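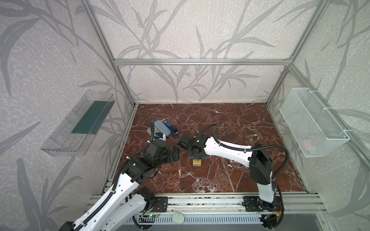 Teodor Ghiță told me the arms hadn't taken his job so much as chopped it into smaller bits and handed back the ones he liked least. I wrote that down word for word, and it ended up steering most of this section.

4.2 What people do once the arms are running

Figure 3. A two-arm cell at Avum during desk-item handling. Both grippers are over the table, the left one near a glasses case with a blue stapler beside it.

I went in expecting to hear about speed. Before the cells arrived, the returns desk at Avum was a sit-down job: you opened a tote, sorted the small stuff (cases, staplers, whatever people leave in drawers) and chatted with whoever sat across from you. Now one person looks after two cells, and most of the talking happens at shift change. Of the 26 people I interviewed, 19 brought up the quiet before they brought up their hands or their backs. I hadn't even asked about it!

The second thing I kept hearing about was waiting. An arm stalls, a light comes on at the desk, and somebody walks over, moves an item a little and walks back. Liviu Buzatu logged 70 of these walks in one October week and taped the list up by the kettle — partly as a complaint, I think, and partly because he was proud of it. His supervisor read the same list as a training record. I have a copy, and both readings seem fair to me.

Pay is messier. The old grade was tied to totes per hour, which makes no sense when you're minding a cell, so the site moved everyone to a flat rate. The quick sorters lost out and the newer staff gained, and people still argue about it at lunch. At Rutherford, where the cells came in a year earlier, they kept the old grade and added a callout bonus. I heard fewer gripes there, though I only spoke with the morning crew.

One more point on skill. Several people described learning which items would cause trouble just from how they were lying on the table, and they'd fix them early. None of that shows up in the stall log, so the counts in Section 4.3 leave it out.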